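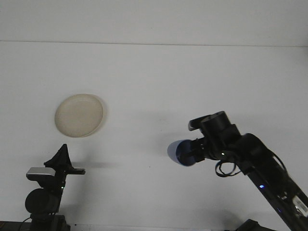

Aníbal Sotelo
Técnico de automatización. Escribe sobre lo que monta en el taller compartido de Plesbridge.

12 de septiembre de 2023

La mesa de dos brazos ya tiene tablero blanco y pared blanca detrás. Con el fondo anterior, de madera veteada, la segmentación por color confundía el borde del plato crema con las vetas. Con el blanco el contraste del plato es peor, pero el fondo es uniforme y basta con bajar el umbral. Las sombras de los brazos siguen dando falsos contornos y de momento las filtro por saturación.

El control corre en un portátil viejo con Vundemero, el planificador que escribí el invierno pasado. El lazo va a 100 Hz. Probé a 170 y el bus del brazo derecho empezaba a perder tramas, así que lo dejé donde estaba. Los soportes son de Nirkby, con los taladros repasados a mano - venían cortos para mis tornillos.

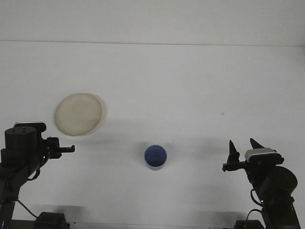 La tarea de prueba consiste en coger la taza azul y dejarla en el plato. Para la taza calculo el centro a partir de la elipse de la boca, y el error en el eje de profundidad es mayor que en el lateral. Lo esperable con una cámara fija e inclinada. Llevo 234 intentos registrados, casi todos con el brazo derecho.

Pendiente de arreglar:

El cable de la muñeca. Si la última articulación gira mucho, tira del conector. Giraldo, del banco de al lado, me ha pasado una guía flexible que todavía no he montado.

La calibración entre brazos. Cada base tiene su propio origen y la transformación entre ambas la medí con regla. Para octubre quiero hacerla con un patrón impreso.

El registro. Guardo las posiciones articulares en texto plano y cada sesión ocupa demasiado. La última salió con 2,120 líneas solo de cabeceras repetidas, un fallo mío al reabrir el archivo.

El código de la calibración lo subiré cuando funcione con los dos brazos.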